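Guides > Bin Picking > Collecting Grasp Attempts

Section 4: Running an unattended grasp collection
Posted 23 January 2022 by Jamila Bhuiyan

Read Section 3 (calibration) before you start. The steps below assume that the arm, the overhead camera and the Plundano logger are already talking to each other, and that the hand-eye check passed on the same day.

The method is simple. The arm tries a grasp, lifts, checks whether the fingers closed on anything, and drops the object back into the same bin. Each attempt is saved with the image taken before it and a label of 1 or 0. The grasp model is trained on those labels and used to choose the next batch of attempts. No one marks grasp points by hand.

4.1 Prepare the bin

1. Clamp the bin to the table. A bin that moves even slightly during a run will spoil the background image, and all attempts after that point have to be thrown out.

2. Mark the table with tape next to the bin, so that the bin can go back to the same place if it has to come out.

3. Put in a small set of objects from the training list. Mix shapes. Bottles, balls and long plastic parts work well together. Include at least one clear or shiny object, as these are where the depth image is weakest.

4. Spread the objects by hand. Do not stack them for the first batch.

5. Run "capture background" with the bin empty if the bin or the lights have changed. Put the objects back afterward.

CAUTION: Keep the enabling device within reach while anyone is inside the marked zone. The arm must be in reduced speed mode until 4.2 step 3.

4.2 Start the run

1. Load the Daltgate workspace file. Check that the floor height matches the value you measured in Section 3.

2. Jog the gripper to each corner of the bin and confirm that the fingers and the cables clear the walls. The cables swing out when the wrist turns, so test both ends of the wrist range.

3. Step out of the zone, close the gate and switch to automatic.

4. Set the batch size to 1000 attempts and press Start.

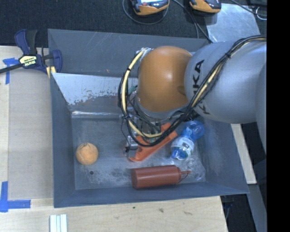
Watch the first few attempts from outside the gate. The fingers should come down beside the object and stop just short of the floor. If they scrape, press Hold and raise the floor height by 2 mm. Do not correct this in the grasp model settings, or the error will be learned along with everything else.

NOTE: Objects tend to end up along the walls and in the corners after a long run, where few grasps can reach them. The Wickramasinghe routine sweeps them back toward the middle. It is off by default. Turn it on for any run left overnight.

4.3 Check the labels

The success label comes from finger width after the lift. It is right most of the time but fails on thin objects and on soft ones that fold flat between the fingers. For these, turn on the second check, which compares the bin image before and after the lift.

In our July test we went through one batch by hand and found 11 wrong labels with the second check on. Nearly all were thin plastic film. We left them in and saw no change in the trained model that we could measure.

4.4 Retrain

1. Stop the run and export the batch.

2. Remove any attempt logged during a Hold.

3. Train from the last saved model. Starting from scratch takes much longer and gave us no better result.

4. Load the new model and repeat from 4.1 step 4 with the same objects.

Change the object set once the success rate stops rising between batches. With the Urkov set we reached that point after some 379 successful grasps, but a set with more clear plastic will need more. Keep old batches. The model gets worse on earlier objects if they are left out of training.

If the rate drops sharply after a retrain, go back to the previous model and check the camera mount first. See Section 6 for the full fault list.

Questions about this guide: use the contact form | Copyright 2022 | Back to top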